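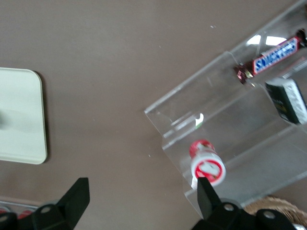 Counter Layouts: Tiered Stands and Trays

Tunamano keeps this gallery for shops that order acrylic stands and serving trays from the Melivura list. It covers small counters where candy, drinks and cake have to share one surface. Clear stands are used for most of the layouts, as they take very little away from the packaging: the brown tabletop shows straight through the steps, and the Snickers bar on the upper tier is still easy to pick out by its blue band. A bar laid on the diagonal takes up more depth than one set parallel to the step, so check the tread before ordering. Short cylindrical containers, such as the red and white one on the lowest tier, can lie flat if the tier in front of them is kept clear. Bent acrylic reflects overhead light along its front edges. Moving the stand a few degrees usually shifts the glare off the labels.

The candy stand is listed as item 438. Maximum load is 12 pounds, spread evenly. Clean with a soft cloth and mild soap. Do not use glass cleaner containing ammonia.
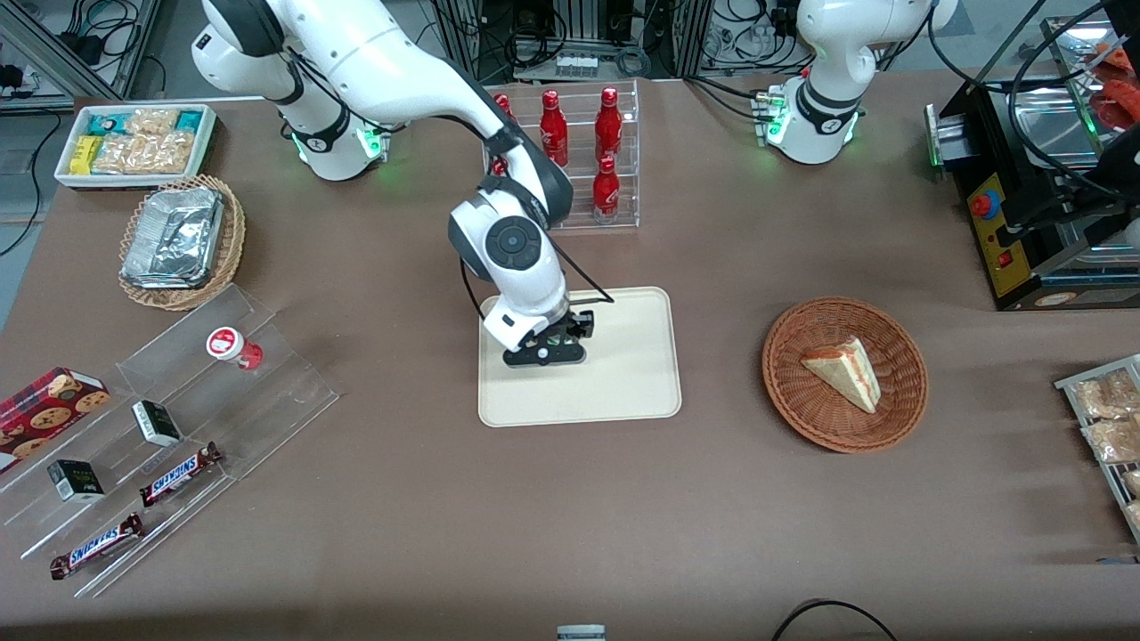

Page last changed: Thursday, February 7, 2019

Drinks at the back, serving area in front. Five red bottles share a clear tiered rack, three on the upper tier and two on the lower. The tall stock is kept at the rear of the table so that it does not block the trays.

The beige tray in the middle is left empty for serving. To its right, a round wicker basket holds one slice of layered cake. Packaged snacks go in the white rectangular tray at the corner, with the yellow packets at one end, bags of baked goods in the middle and small teal boxes at the far end.

The drinks rack is item 925. Allow 31 inches of table depth for a rack with a tray in front of it. Akpan trays can be substituted if the rim is low.

Layouts and text: Agata Vitale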